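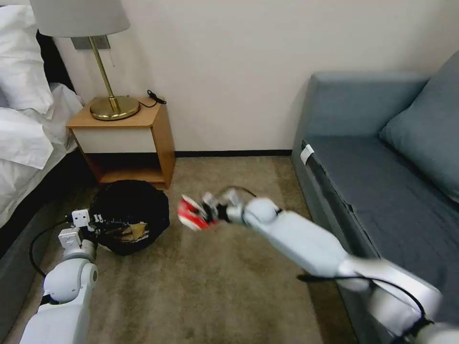
Clearing the litter from a bedroom floor

Do the floor before you strip the bed or get the vacuum out. Small rubbish gets kicked under the bed very quickly, and a bottle cap will jam most vacuum heads.

Stand the bag on the carpet near the nightstand and leave it there. Carrying it round the room only tips things out again. A dark bag shows up well on beige carpet. If there is brown paper to throw away, crumple it and put it in first -- it gives a thin bag some body and helps the mouth stay open.

Share 173 Comments 2

Pick up the big things next. Plastic bottles should be checked for liquid and the cap screwed down tight. Leave the label on unless your council asks for it off. Paper cups can be flattened, but tip the dregs down the sink beforehand.

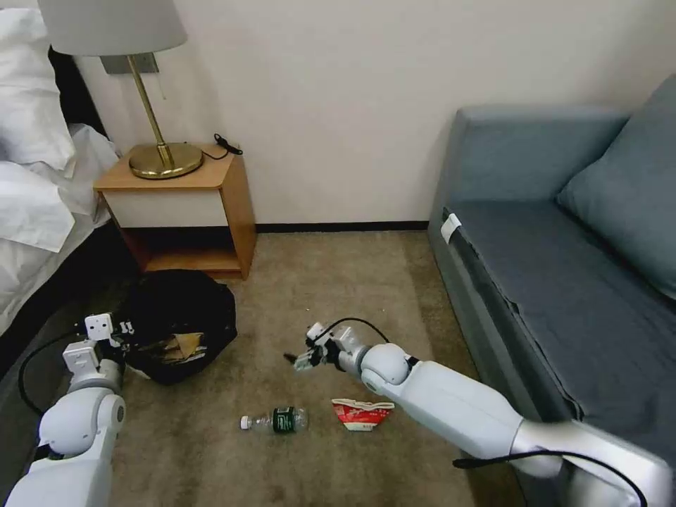
Keep bottles out of the general bag if you have a recycling bin downstairs. We do ours at the end, all in one trip. Scraps too small to pinch can wait for the vacuum.

When the bag sags, take the rim in both hands, one each side, and pull it open. Push the contents down with something flat. Don't use your bare hand, as there may be glass or a razor in there.

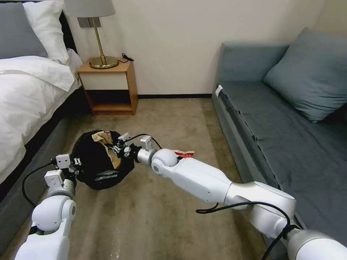 Page last changed: April

Check along the bottom of the bed base and behind the nightstand before tying up. Wrappers collect in both places. Knot the bag once, loosely, and take it out the same day if there is any food in it.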